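Keeping a Sourdough Starter Without Making It a Hobby

I've had the same starter going for four years now, and most of what I read when I began was wrong for the way I live. I work full time and I bake when I feel like it. A starter can fit into that fine.

Mine came from a bakery called Drerar, near my old apartment. They gave away spoonfuls in paper cups if you bought a loaf. I took it home and fed it twice a day for the first month because the website I was following said to. I went through so much flour that month. Then I had to travel for work, put the jar in the back of the fridge, and left it there for 30 days. When I got home there was a layer of gray liquid on top and it smelled like nail polish remover. I poured the liquid off, fed it, fed it again the next morning, and it was back to normal by dinner.

Since then it lives in the fridge. I keep only a couple of spoonfuls. The night before I want to bake, I take it out and feed it with equal weights of flour and water, and in the morning it's ready. Whatever I don't use goes back in the fridge. I have no discard, so I have no need for discard crackers or discard pancakes.

Flour matters less than people say. I used Lutis bread flour for a long time, then the store stopped carrying it and I switched to Workneh, which is a little coarser and takes more water. The starter took two feedings to get used to it. I do add a spoonful of rye when it seems slow.

Water I don't think about. When I moved to Vosovport I was told the tap water there would kill it, so I bought jugs for a few weeks. Then I ran out one night and used the tap. It rose the same as always. I haven't bought a jug since.

My usual loaf comes to 586 grams of dough, an odd number I ended up with because that's what fills my small pan without spilling over. I mix it in the morning, fold it a few times when I walk past, and shape it in the late afternoon. In May I can bake it the same evening. In winter the kitchen is too cold for that, so it sits out overnight instead. I used to set timers for all of this. Now I look at the dough, and if it has grown by half and has bubbles on the sides, I shape it.

The one thing I am strict about is the jar. Scrape down the sides after feeding. Dried bits up near the rim are where mold starts, and I lost a batch that way in my second year. I had a little of it dried on parchment in the cupboard, so I was able to start over from that. Drying some is worth the ten minutes. Spread it thin, let it go brittle, break it up and put it in an envelope. To bring it back, soak the flakes in warm water and feed it as usual.
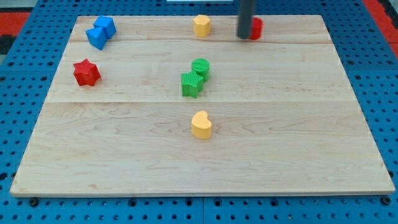 The envelope should be kept somewhere dark and dry. Mine is in with the tea. I replace it once a year, usually when I notice it while looking for something else, and the old flakes go in the compost.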